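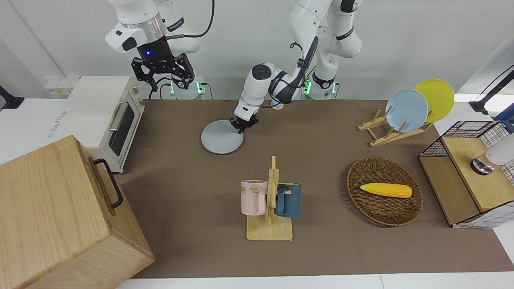
Modul Hauswirtschaft und Service, Einheit 3: Ordnung auf kleinen Arbeitsflächen

Die Einrichtung einer Arbeitsfläche richtet sich nach den Tätigkeiten, die auf ihr ausgeführt werden. Zu unterscheiden sind Greifzone, Ablagezone und Gerätezone. Ein Becherständer, an dem die Becher am Henkel hängen, benötigt nur die Grundfläche seines Sockels und darf daher in der Greifzone stehen. Ein Kleinbackofen gehört an die Seite; vor seiner Tür ist so viel Raum freizuhalten, dass ein Teller abgestellt werden kann. Steckdosen müssen zugänglich bleiben.

Teller werden einzeln am Rand gefasst und flach abgesetzt. Die Essfläche wird dabei nicht berührt. Für die Aufbewahrung zwischen zwei Arbeitsgängen ist das aufrechte Einstellen in ein Gestell dem Stapeln vorzuziehen, sofern das Geschirr noch abtropfen muss.
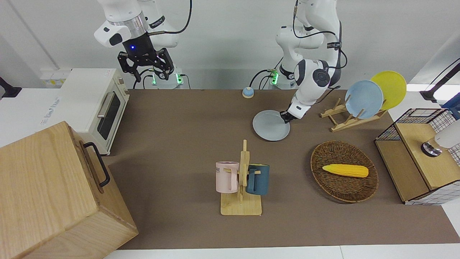

Abb. 2: Arbeitsfläche mit Becherständer, Tellergestell aus Holz und flachem Korb.

Flache Körbe dienen der Bereitstellung einzelner Lebensmittel. Für Übungszwecke sind Nachbildungen zulässig, etwa der gelbe Maiskolben in Abb. 2. Eine Tischglocke ist am hinteren Rand der Fläche aufzustellen, damit sie beim Absetzen von Geschirr nicht im Wege steht.

Aufgaben zur Nachbereitung

1. Fertigen Sie eine Lageskizze Ihrer eigenen Arbeitsfläche an und tragen Sie die 3 Zonen ein.
2. Begründen Sie die Stellung des Tellergestells in Abb. 2.
3. Erstellen Sie einen Ablaufplan für das Eindecken von 6 Plätzen.

Die Ausarbeitung ist bis Monday, 12 Uhr, im Sekretariat Plodmont einzureichen.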